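Open Day at the Padley Family Center

I went to the Padley Family Center's open day on March 24, 2019, mainly because my neighbor Lutfa Rathnayake sits on its parent council and has a way of asking that already assumes you're coming. The flyer promised tours, child care and "light refreshments." The refreshments were so light I missed them.

Padley runs a preschool, an after-school room and a short-stay program for families between leases. The building used to be a carpet showroom, and the preschool has inherited more floor outlets than any four-year-old should know about. Each one has a locked cover now. Our guide, Tharindu Dissanayake, showed us how the lock works and then couldn't get it open again. 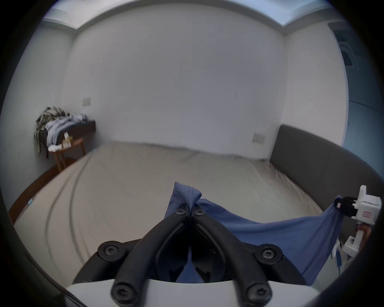 Blue fabric, stitched seams and a folded corner.

The after-school room takes children from three nearby schools. The waiting list stood at 195 in January, and a man behind me asked what it would take to clear it. "A second building," said Tharindu, and moved us along to the cubbies.

Fees are on a sliding scale. The lowest band pays $100 a month, the highest pays $600, and the form that decides which one you are runs to nine pages. I filled one in for practice and landed in a band that doesn't exist.

Upstairs is the short-stay program, which I had come to see. Families get up to twelve weeks, a caseworker and a shelf in the shared kitchen with their name on it. Dardo Godoy runs it and talks very fast, possibly from habit. 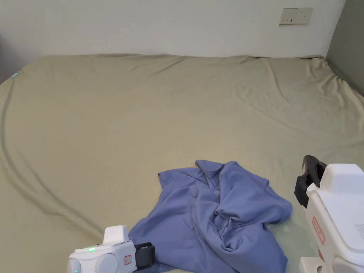 A bed with a khaki fitted sheet, against a white wall.

Dardo's main complaint was the bus. The Gistitz Avenue route was cut back last winter, so parents on early shifts now leave before the preschool unlocks its doors.

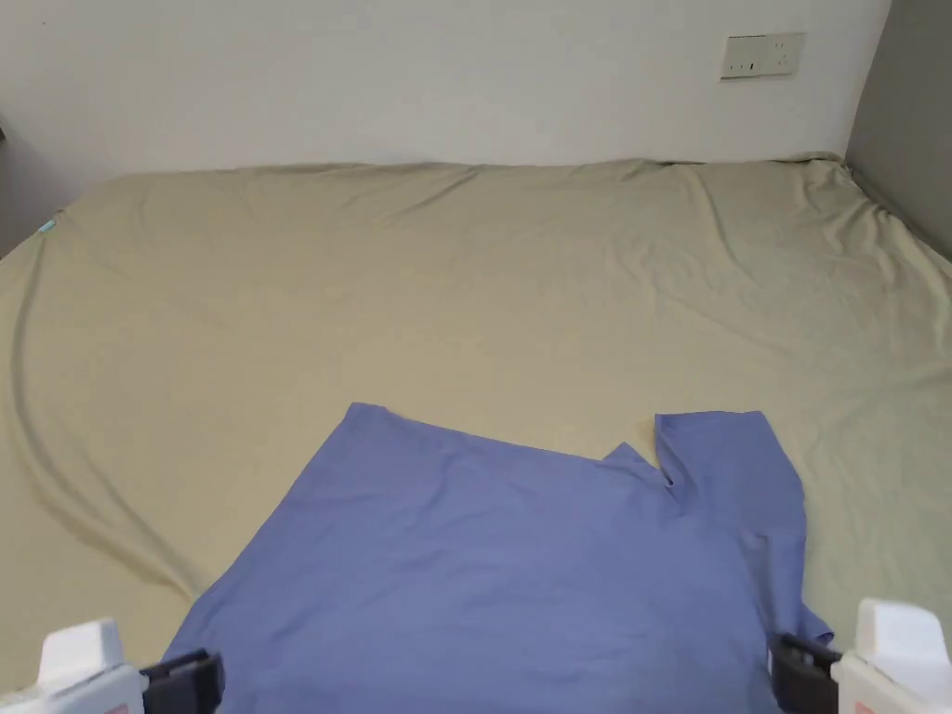
He has asked the city to restore one morning run. The city has sent him a survey about bus shelters. In the meantime Padley opens half an hour earlier two mornings a week, paid for by a bake sale I apparently contributed to.

The next open day is in the fall. Lutfa has already put me down for parking.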